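Filed under: Seasonal Cooking, Preserving
6 min read

Sour cherries, and what I do with them

The sour cherries came in early this year. I usually expect them in the last part of June, and I had planned my weekends around that, but on Monday the man at the Grekeck farm stand told me they would be picked over within days. So I bought two flats and spent the next three evenings with a pitter in my hand.

I should say that these are a different fruit from the dark sweet cherries at the supermarket. Sour cherries are small, bright red and soft, with thin skins that split if you look away. Most people don't enjoy eating them out of hand. I do, but only a few before my teeth start to complain. They are for cooking, and they don't keep. A day on the counter is the limit and three days in the refrigerator is pushing it. By the third day the ones at the bottom of the flat have started to leak, and the whole thing smells like wine.

I grew up without them. My mother bought canned pie filling and that was cherry as far as I knew. The first proper sour cherry dish I ate was a cold soup that Boglárka Veres made when we shared an apartment on Lill Street. She served it before the meal, which confused me, and I asked if I had missed dinner. It was pink, creamy and a little salty, with whole cherries in it, pits and all. I had two bowls. I've made it every summer for nine years now and I still do it mostly her way.

The soup

For four people I use 400 grams of cherries, which is close to a pound with the stems on. I do pit them, and Boglárka thinks that's a mistake. She says the pits give the broth a faint almond taste, and she's right, but I have a crown on one side and I'm not paying for another one.

Put the cherries in a pot with a quart of water, a cinnamon stick, three cloves, a strip of lemon peel, a good pinch of salt and half a cup of sugar. Simmer for ten minutes. Meanwhile, whisk 200 grams of sour cream with a heaping tablespoon of flour until there are no lumps. Ladle some of the hot liquid into the sour cream, whisking, then pour that back into the pot. Let it bubble very gently for another three or four minutes so the flour cooks. Take out the cinnamon and the cloves if you can find them. Chill it overnight.

Taste it again cold. It will need more sugar or more lemon, and you can't tell which when it's hot. I've made it with yogurt and it was fine, a bit thinner. Low-fat sour cream split on me once and I wouldn't use it again.
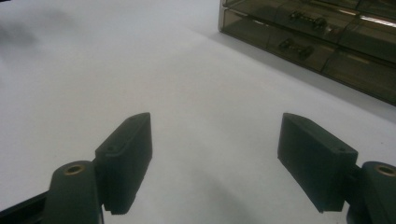 Freezing

Most of the two flats went into the freezer. I pit them, spread them on a rimmed sheet pan in one layer, freeze them until they're hard and then tip them into bags. I write the weight on each bag. For years I wrote the date and it was never useful to me. What I want to know in February is whether there's enough for a pie.

They do give up a lot of juice when they thaw. For pie I thaw them in a strainer over a bowl, boil the juice down by half and add it back with the thickener. Tapioca starch works better than cornstarch here, at least in my oven. Cornstarch gave me a cloudy filling that went watery by the next day.

Save the juice from pitting, too. I had nearly a pint at the end of the first evening. Some of it went into seltzer and the rest I froze in an ice cube tray.

Jam, a small amount

Sour cherries are low in pectin and the jam can be stubborn. Hélène Simard, who has the plot next to mine at the community garden, adds a grated green apple, and I tried that this year with 1,000 grams of pitted fruit and 700 of sugar, plus the juice of a lemon. It took longer than I expected to set, roughly 35 minutes at a hard boil, and I ended up with four jars and a bit left over in a cup. The set is loose. It runs off toast if you tilt it. I'm happy with that, but if you want a jam that stands up, use a boxed pectin and follow the leaflet.

The foam is a nuisance. A small piece of butter stirred in at the end gets rid of most of it and I skim the rest onto a saucer.

About the pitter

I've had three. The first was a single-cherry plunger, the kind with a spring, and it did the job but my thumb hurt for a week. The second was a plastic one that did six at a time and missed the pit in one or two of them, so I had to check every cherry anyway. The one I have now is an old cast metal crank model that clamps to the table. It's quick, and it throws juice about two feet. I wear a dark apron and put newspaper down.

If you only have a handful to do, a paper clip works well. Open it into an S, push the small loop in at the stem end, and hook the pit out. The cherries stay whole and they look better in the soup.

What didn't work

I tried drying a tray of them in the oven at its lowest setting. After seven hours half were leather and the other half were still wet in the middle, and the kitchen was unbearable. I ate the leathery ones over oatmeal. I won't do it again without a dehydrator.

I also tried a cherry vinegar last summer, which sat in the back of the pantry until April. It tasted like vinegar. Emese Sárközi from my office took a bottle and says it's good on cucumbers, so maybe I gave up too soon.

There's one bag of fresh cherries left in the refrigerator as I write this, and they need to be used tonight. I think they'll go into a plain yellow cake, the one I make with plums in September. Cherries sink more than plums do, so I bake the batter for ten minutes first and then scatter them on top. If the stand still has any on Saturday I'll get one more flat for the freezer. After that it's apricots.

Posted in Seasonal Cooking | Tags: sour cherries, cold soup, jam, freezing fruit

Text and recipes copyright the author. Please ask before reposting. Back to top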